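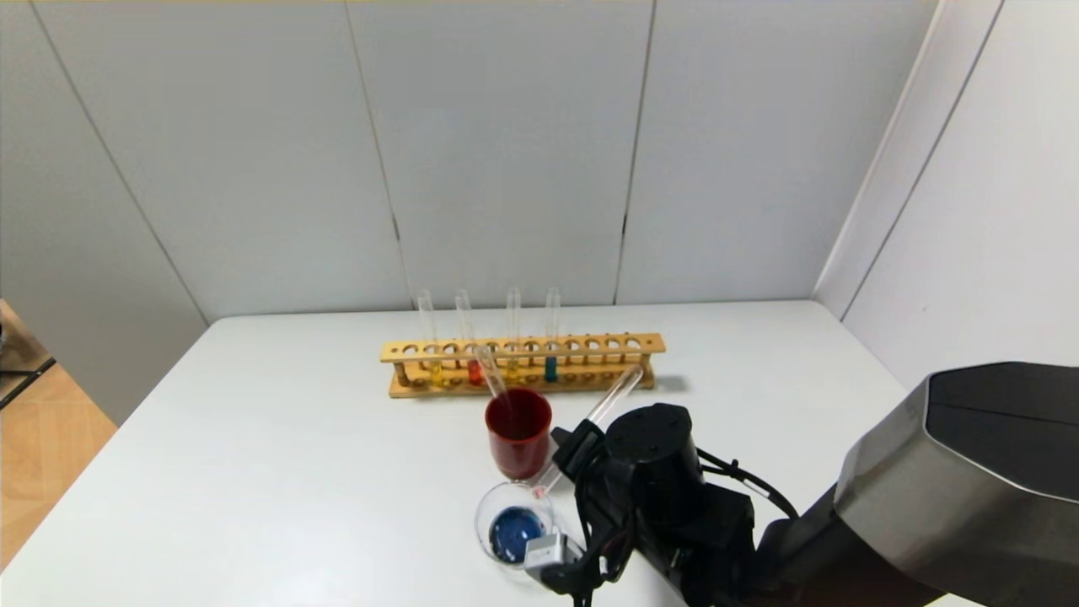
Clernine data collection catch-up, Thursday, May 16, 2019

Minutes typed up by me, Radwa, so blame me for the spelling. Send corrections by replying to the list and I'll fix them in the shared copy.

Present: Marwa Badawi (running the meeting), Youssra Cherkaoui, Younes Ouali, me.
Dialed in: Hala Berrada, from the Zusport office, with a bad line for the first ten minutes or so. I've marked where she had to repeat herself.

1. Last meeting's minutes

Approved with one fix. I had Younes down as saying the arm would be "back Monday" and he says he said "back one day," which is a very different promise! Changed.

2. Where we are with the test tube task

Marwa went through the episode log. The target for this round is 100 good demonstrations of the rack task, meaning the arm picks up a tube, brings it over to the rack and seats it in a free hole without knocking into the ones already standing there. We're not there yet, and Marwa would like us to stop quoting the raw total to Kallio when they call, as it includes all the runs we threw away. From now on the only number that leaves the room is the accepted one.

Youssra asked what "accepted" means these days, because she and I had been marking things differently (true, and a bit embarrassing). I'd been keeping runs where the tube touches the rim of the hole and then slides in. She'd been tossing them. We talked about this for far too long. Hala's view, once the line cleared up, was that a small bump followed by a clean correction is worth having, and that a model trained on nothing but perfect insertions won't know what to do when it misses. Younes agreed with her. Marwa agreed on the condition that we tag those runs so they can be pulled out later.

Decided: keep bump-and-correct runs, tag them "recovery." Runs where a neighboring tube gets lifted or tipped are still out.

Action: Youssra and I go back through our rejects together and re-mark them.

3. Table layout

This was the long one. The layout we've been using has the wooden rack toward the back, four tubes with colored liquid on the left side of it (pale yellow, red-orange, yellow, teal-blue), the beaker of dark red in front with the glass stirring rod leaning in it, and the little dish of blue near the front edge. The empty tube is the one the arm handles. I like this setup a lot, partly because it's pretty, and I said so, and it was not accepted as a technical argument.

Younes thinks we've gotten lazy with it. The filled tubes always end up bunched on the left and the free holes are always on the right, so the policy could learn "go right" and look terrific in our tests without ever looking at the rack. He wants the filled tubes moved around between runs, and sometimes a free hole left in the middle of them. Youssra pointed out that resetting takes longer than the run does, and that she's the one resetting. Fair.

We settled on changing the tube arrangement every 10 runs and leaving the beaker and dish roughly where they are within a block. Hala asked (twice, line again) whether the two yellows are far enough apart in color to tell which tube is which on video. Marwa says it doesn't matter for this task since the instruction never names a color, but it will for the sorting task, so we may as well mix a stronger one now.

Action: Younes writes up a list of arrangements, one per block, and tapes it up by the table.
Action: Youssra remixes one of the yellows.

4. Glass against a white wall

I brought this one. Clear tube, white table, white wall panels behind: on the head camera the empty tube is hard to follow, and when it's held at a slant it gets harder again. I had to step through several runs slowly to work out where the rounded end was. Younes said this is the whole reason for doing glass in the first place and we shouldn't make it easy. Marwa was somewhere in between. She doesn't want a dark backdrop for everything but wouldn't mind a block or two with one, to compare.

We also talked about the rack's shadow on the table, which moves when somebody bumps the lamp. Hala said leave it, a bit of variety is good for us. I'd still like whoever bumps the lamp to write it in the log.

Decided: 2 blocks with a dark cloth behind the rack, everything else unchanged.
Action: me, find a cloth that doesn't shine.

5. Arm cables

Short item. The black cables hang in a loop off the side of the wrist and come down toward the table, and Youssra is worried they'll sweep the dish one of these days. Younes will try clipping the loop higher. He doesn't want it so tight that it pulls when the wrist turns, so he'll run the full range by hand first with all the glass off the table. Please don't start a block until he's signed it off on the sheet.

6. Language labels

Hala needs one written instruction per run from us, and she'd like them to sound like different people wrote them. At the moment nearly every one says "place the tube in the rack" because I've been copying and pasting. Sorry, Hala. She'll send over 10 sample phrasings to get us going, and we each add our own as we record.

Marwa asked that nobody write "vial." It's a tube.

7. Anything else

Flemon have asked if they can see the stirring task before July. Marwa will tell them we're finishing the rack first and then starting on the rod.

Younes wants the good stool back.

Next meeting same time, same room. Hala will try a different phone.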